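Zulano After-School Robotics: Spring Progress Report to the Oyewole Fund

Submitted by Wendelin Camenzind, club advisor

Where we stand

The club has 14 regular members this semester, up from nine in the fall. We meet twice a week from 3:15 to 5:30 in the old drafting room. The second meeting was added in February after students asked for more bench time, and attendance at it has been steady.

The grant was for building a two-arm station and having students train it on a sorting task they designed themselves. The station is finished and the training work is under way. We are behind on the written student guide, which was due at the end of March and is now half drafted.

Spending

We have spent $2,147 of the second installment. The largest item was replacement motors from Basteck, at $847. Two elbow motors on the left arm wore out early because we had the torque limit set too high through most of January. The limit has been lowered and we have not lost a motor since. The rest went to cable, fasteners, extrusion brackets and a spare power supply. Travel money for the Sunenska meet has not been touched.

Student work

Students are split into three crews. The recording crew runs the arms by hand and saves each run. The software crew checks the files and trains the model. The build crew keeps the station working and changes the setup between sessions.

Our goal is 1,000 usable runs by the end of the semester. We have passed the halfway mark — slower than planned, mostly because the early runs were recorded before the cameras were fixed firmly in place and had to be thrown out. The recording crew now goes through a short checklist before the first run of every session, and the number of rejected files has dropped a good deal.

The trained model does well when blocks are spaced apart. It does poorly when two of them touch, and it still tends to reach with the wrong arm for anything near the middle. The software crew wants to fix this with more recordings of those cases before changing any settings. I agree with them.

Next steps

The build crew has the most to do before the Sunenska meet. They need to tidy the wiring under the front rail, label both control boards and write down the layout so the station can be taken apart and put back together the same way. They also keep up the changes of surroundings, and the current setup uses flowered panels on the walls and a marble-patterned tabletop, with a teddy bear and a slipper at the sides of the work area. Recording in this setup continues until the crew leads agree to switch — the plain gray panels are next. The student guide will be sent to you as soon as the last two chapters are done. 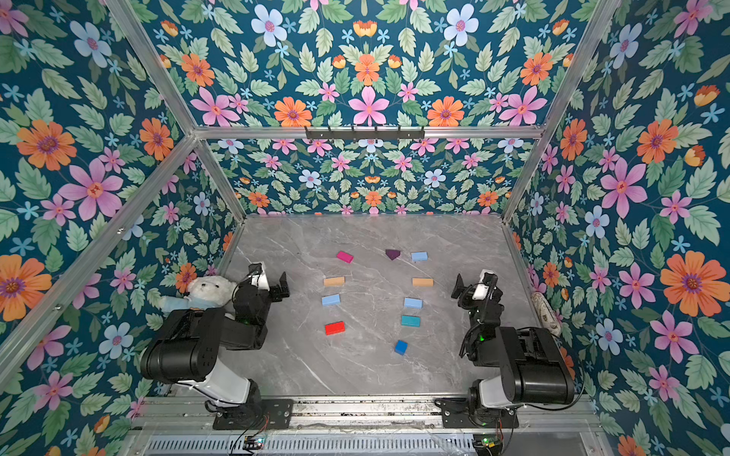
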